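Malness Studio Refresh: Minutes, July
2 min read
Last updated: July

Present: Sebastião Quintana (chair), Loan Nông (notes), the Teso bench group

1. Paint
The hallway is finished and looks fantastic, so thank you to everyone who stayed late! Next up is the wall behind the brown table. Sebastião wants to wash it first and see how much of the gray scuffing comes off before we open a can. Loan would go straight to a fresh coat, and she has a color she loves (Lysenko 131, a warm white). Agreed: wash first, then one coat of 131 if marks still show. The little red mark gets spot primer either way.

2. Table
Strong support for keeping it. Everybody likes the wood grain and the reddish brown, and it will look even better against a warmer wall. Wipe it down before painting, back corner included, and cover it with the big drop cloth.

3. Budget
$2,156 left. Laritus quoted for two more shelves; Loan to bring the quote next time.

4. Next steps
Sebastião: sponges, primer, tape. Loan: paint. Start at 7 p.m., bring old clothes and good music!

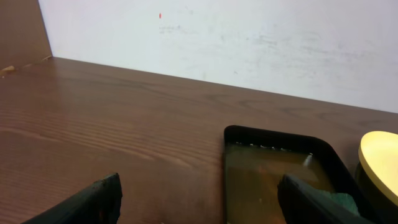 Item 1: wall behind the table, with scuffs and red mark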